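Cutting mat won't lie flat on my work table

Posted by Cristian Cusi
Sunday, December 1, 2019

I set up a craft table by the windows and the gray cutting mat on it keeps curling at one corner. I paid 40 dollars for it at Ferkness and would love to save it. Any tricks?

lenorwood_sews

Heat! Lay it on a flat floor, warm it with a hair dryer on low, then pile books on it overnight – worked on mine.

Huamán1106

buy a new one

millurville_mel

Sun was my problem. Mine sat next to a big window all summer and went wavy, and I kept blaming the table (sorry, table).

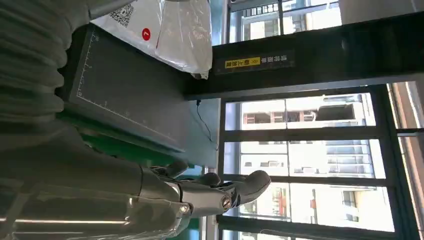
So now I store it flat under the bed, and when it's out I pull the blind. I also quit leaving bags of supplies sitting on it – they hide the ruler marks anyway, and I always need those.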